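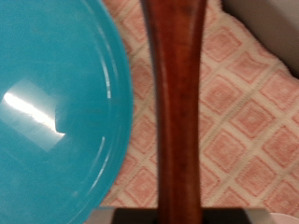
*A turquoise lid, bottom half unknown.*

# Matching lids to containers, once and for all (until October)

My kitchen has one cabinet I open with my foot braced against the door. Everyone I know has one. Last Wednesday I emptied mine onto the floor and found 41 pieces of plastic, which had been living in there like a family that stopped speaking years ago.

You'll need a clear stretch of floor, a roll of masking tape, a marker and a box you don't mind giving away.

## 1. Get everything out

Check the fridge, the dishwasher and the trunk of the car. Check your desk at work too. If you've ever sent a neighbor home with soup, that container is gone. Let it go.

## 2. Sort by shape

Make piles for round, square and rectangular, lids and bottoms together. Color is no help. Manufacturers change the color whenever they feel like it, and a blue lid will often fit a bottom you bought in a red phase.

## 3. Test the fit

Press all the way around the rim, then turn the container over above the sink and give it a shake. Use water for this test. I used leftover curry the first time – Vivek Rathore, who was standing next to me, has since bought new shoes.

A lid that fits with three corners down doesn't fit.

## 4. Mark the pairs

Put a bit of tape on the lid and another on the bottom, and write the same number on both. Masking tape comes off in the wash sooner or later, so redo it when the number starts to look like a different number.

## 5. Deal with the orphans

Everything without a partner goes in the box. Write a date on it 20 days out and put it somewhere annoying, like in front of the washing machine. If the partner hasn't turned up by then, out it goes. Check whether your town recycles that kind of plastic; mine takes bottoms and has opinions about lids.

A spare round lid does make a decent saucer under a flowerpot. You're allowed 2.

## 6. Put it all back

Nest the bottoms by size. Stand the lids on edge in a loaf pan or an old dish rack, biggest at the back, and close the door with your hand.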